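4.2 Changes to the sorting work at Ivgate

The Ivgate depot handles returned drinks containers for shops in the Olelton area. Before the cells were installed, all sorting was done by hand at a moving belt, with people standing on both sides of it. Each shift had 25 sorters. The belt speed was set by the supervisor, and the sorters we interviewed described it as the main thing they disliked about the job.

The cells supplied by Jirnden replaced the last section of the belt. In each one, a pair of arms works over a fixed table and moves plastic bottles into a bin. One worker looks after 4 cells. The work consists of laying out bottles, changing bins, and stepping in when an arm stops or a bottle ends up where neither gripper can take it. Figure 3 gives a view of the table in one cell.

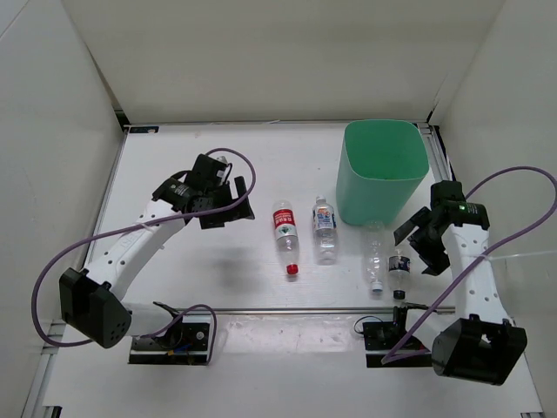
Figure 3. Two-arm sorting cell with four bottles on the table and the bin at the far right.

Workers who moved from the belt to the cells reported less pain in the neck and shoulders. They also reported more walking, and several said they felt less sure of what counted as a good day's work. On the belt, output could be seen by anyone standing there. At the cells, output was logged per machine, and the person in charge of it had little influence on the figure apart from how quickly they cleared a stop.

Clearing stops became a skill in its own right. The manual told workers to reset the cell and call a technician if the fault came back. In practice, the more experienced workers learned which bottles caused trouble and laid those out differently, well apart and with the caps turned towards the front. This was not part of the training given in April, and it was passed on by word of mouth. Ülle Juška, a shift lead, put it to us this way: "You get to know what it will drop. Then you stop giving it the chance."

Talk between workers also changed. At the belt, people stood within reach of one another and talked for most of the shift. The cells are enclosed and placed in a row, and the person minding them is usually alone. Of those who answered our survey, 80 per cent said they missed the company, including many who preferred the new work in other respects. Management responded by moving the break area closer to the row and by having 2 workers share a double set of cells. The second change was the better liked, although it was dropped on the night shift when staffing was short.

Pay grades were left as they were. The union at the Butkienė site, where the same cells were brought in later, asked for fault clearing to be listed as a separate task with its own rate, and talks on this were still open when our fieldwork ended.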